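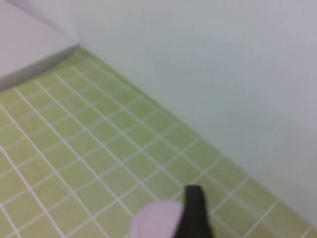 Who Runs a Clinic?

When you go to a clinic, you meet a doctor or a nurse. Other people work there too, in offices you may never see. One of them is the practice manager. The manager does not treat patients. The manager makes sure that the people who do treat patients have a room, supplies, a schedule and a paycheck.

What the job includes

A clinic earns money when it cares for patients. Part of the money may come from the patient's family. Part may come from an insurance company, a business that collects payments from many people and uses them to pay medical bills. The clinic sends the insurance company a form called a claim. The claim lists what was done at the visit, using short codes. If a code is wrong, the claim can be sent back, and a worker called a biller has to fix it.

The manager also plans the schedule. Each visit is given a block of time called a slot. A flu shot needs a short slot. A first visit needs a longer one, since the nurse has to ask about past illnesses, allergies and medicines.

Records are another part of the job. A record is the written history of a patient's care. In the United States, a law called HIPAA limits who may look at it. A worker may open your record to do a task for your care or your bill. Being curious is not a permitted reason.

One clinic

Yvette Fraser manages the Sakasdale Children's Clinic. It has 3 doctors and 14 other workers. In September the clinic gives 400 flu shots. Ms. Fraser orders the vaccine months ahead, checks that the refrigerator holds the correct temperature, and adds 2 nurses to the schedule. Shahzad Rajput, the biller, sends the claims.

How people learn the work

Many managers study business, accounting or health administration in college. Others start at the front desk and take classes later. Ms. Fraser started at the front desk.

Words to know

Administration: the work of running an organization.
Biller: a person who prepares and sends claims.
Claim: a request for payment sent to an insurance company.
Record: the written history of a patient's care.
Slot: a block of time set aside for one visit.

Written by Aba Dankwa. Checked by Josée Dhillon.
Last updated June 6, 2020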